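Chapter 2
Care of the Hand-Held Gripper

A gripper that is used every day changes slowly. Screws settle, pads wear, and the gap between the fingers at rest drifts away from the figure recorded when the tool was built. This chapter sets out how the finger assembly is inspected, how the pads are replaced, and how the opening is checked afterwards. Electrical faults are left to a later chapter.

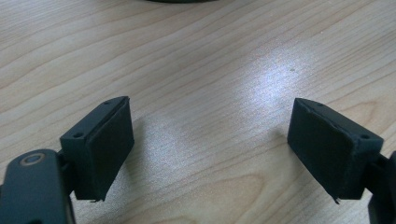

Milagros Lucero
Maintenance instructor, Ristden

Each finger consists of a lever arm, a block and a gripping pad. The pad covers the inward-facing side of the block, and the top face of the block has two small screw holes. Inspection begins with the pads. On the pair shown, a small flap of material stands away at the lower corner of the right-hand pad, and a frayed tab projects along the bottom edge of the left. Faults of this size are easily missed when the tool is viewed from above - turn it and look along each edge in good light.

A lifted corner should not be pressed back and left. Record it, then remove the pad whole, working from the loose corner towards the sound side. Clean the block of old adhesive before the new pad is offered up. The pad must lie flat and must not overhang the block.

Both pads are changed together, even if only one is damaged. A new pad facing a worn one shifts the closing point to one side, and the opening must then be set twice.

Before starting, the reader should have to hand the tool's service record, a pair of pads from the same batch and the procedure in Section 2.1.

2.1 Removing the pads

Open the fingers fully and support the tool so that neither lever arm carries its weight.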